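Parent & Family Blogging, evening section
Notes for session 4: the reader mailing list
Instructor: Nabila Helmy
Posted Apr 20, 2024

Carrying on from last time. We got as far as why people subscribe and ran out of clock before the welcome email, so start there. Slides are on the Kohlhase page under "handouts," but they're thinner than these notes.

1. Recap, quick

List = the only readers you can reach without a social feed in the middle. Followers can vanish overnight. Addresses you can export. Do export them, monthly, save the file somewhere that isn't your blog host.

Three places for a signup form: end of post, about page, sidebar. End of post usually does the most work on a family blog because the reader has just finished something she liked. Pop-ups — we argued about this last session and I'm not reopening it. If you use one, delay it, and make the X big enough to hit with a thumb while holding a baby.

2. The welcome email

Goes out right away, automatically. Most of you have this switched off. Check! In Skatik it's under Automations, then "First contact," and the toggle is gray until you've saved a subject line. Two people got stuck on that.

What goes in it:
who you are, one or two lines
what you send and how often
one link to your best post (one!)
a question they can answer by hitting reply

What stays out: your whole life story, every social button you own, a discount code for something they've never heard of.

Sample opener from a student draft, used with permission: "Hi, I'm so glad you're here. I write on nap time, which means short emails." Good. Tells you frequency, tone and length in one go. Her first version ran four paragraphs before it said hello.

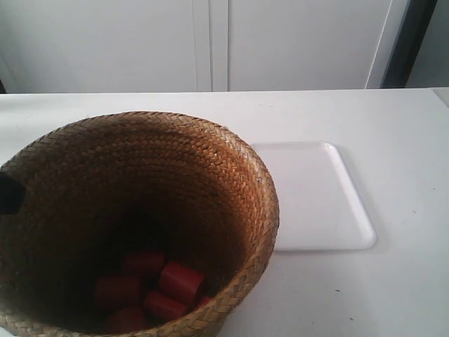
Replies matter more than opens. Open numbers are shaky now anyway, some mail apps load everything whether or not a person looked. A reply is a person. When I moved my own list over to Emumeo I had 68 people answer the welcome question in the first month and I still get post ideas out of that folder. Answer them back. Two lines is fine.

3. How often

Pick something you can keep up in a bad week. Sick kid, no sleep, broken dishwasher. If you could still send it then, that's your schedule. For most of the room that came out as every other week. Weekly is fine if your posts are short.

Going quiet for months and then mailing with a sponsor in the first line = unsubscribes. If you've been gone, come back with a plain hello first. No long apology. "It's been a while, here's what I've been up to" does it.

4. Subject lines

Write it last. Say what's inside. Sentence case reads like a friend, title case reads like a store.

From the in-class exercise, before and after:
"May Newsletter" became "The only lunch he'll eat this month"
"Exciting news!!!" became "We're moving, and the blog is too"
"Some thoughts on sleep" became "What we stopped doing at bedtime"

No fake "Re:" in front. No countdown unless there's a real deadline. Emoji, one at most, and test it on an old phone cause some of them show up as an empty square.

Also preview text, the gray line after the subject. Leave it blank and people see "View this email in your browser." Half the drafts turned in had that. Fill it in.

5. Layout

One column. Big type. Your reader is on a phone, in the dark, one hand. Check how it looks in dark mode before you send, logos with a see-through background can disappear completely.

One photo near the top, maybe a second lower down. Resize before uploading. Straight-off-the-phone files are huge and slow and some mail apps just give up. Never put the important words inside the photo — plenty of readers have images turned off and they'll see a blank box.

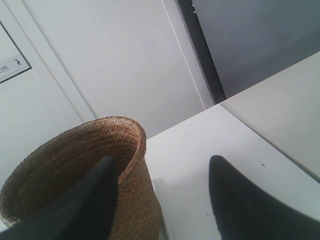
Fig. 1. Woven basket with a thick, rounded rim.

Link text should say where it goes. "Click here" five times in one email is no help to anybody, specially people using a screen reader. "Read the potty training post" is better.

One main link per email. You can have little ones at the bottom, but decide what you want the reader to do and put that up high.

6. Cleaning the list

People flinch at this. You worked for those addresses. But mailing folks who haven't opened or clicked in ages hurts delivery for everybody else, and you may be paying per subscriber.

Steps:
filter for no activity in six months
send one "still want these?" email, plain text
wait two weeks
remove the ones who don't answer

Class example, the Unska blog (toddler crafts, the owner lets me show her numbers): she sent the "still want these?" note and 67 people clicked to stay. Everyone else came off. She was upset for a day or so. Smaller list, lower bill, and the replies kept coming at the same rate.

Don't remove anyone who signed up recently, they haven't had a chance yet. And never add people back by hand after they've unsubscribed, not even your sister.

7. Alt text

Same rules in an email as on the blog, and it matters more in email with images off. Say what a person would need if they couldn't see it, in one sentence, then stop. Don't start with "photo of," the screen reader says that already. Purely decorative divider lines get an empty alt field.

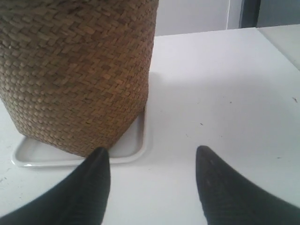 Length is where people go wrong on this one, either a single word or a whole paragraph. Match it to what your email is about. If the post is on playroom storage, "basket" is too thin and a full account of the weaving is too much. Something like "woven basket on a shallow white tray" gets it done in seven words. If you were selling the basket then yes, bring in the light tan to golden brown strands and the herringbone pattern, a shopper wants that. Kids' faces: if you don't name them on the blog don't name them in the alt text either, I see this slip all the time.

8. Sponsors in the newsletter

Short version, long version is session 6. Label it. The label goes at the top of the paid bit where people will see it, in normal words: "Paid partnership." Don't bury it in the footer. Keep the paid section in the same spot every time so readers learn where it is. Turn down anything you'd be embarassed to explain at school pickup.

Charge for it separately from the post. Lots of you are throwing the newsletter in for free as a bonus. Stop.

9. Questions that came up

Do I need a mailing address in the footer? In the US, commercial email needs a valid postal address. A registered PO box works and I'd get one over using your home.

Can I import everyone who ever commented? No. They left a comment, they didn't sign up.

What if someone replies something nasty? Delete, unsubscribe them yourself, move on. Don't screenshot it for Instagram.

Should I give away a freebie for signing up? Fine if it's something you'd be happy to have your name on. A one-page checklist beats a 40-page ebook you'll never finish making.

For next time

Turn on your welcome email and sign up with a second address to test it. Bring the result printed out or on your phone.
Write five subject lines for a post you've already published.
Alt text for every photo in your last newsletter.
Read the segmenting handout, first half only. Skip the part on tags, it's out of date and I'm rewriting it.

Drafts to me before class please, the Kohlhase upload closes when class starts and I can't reopen it from my end.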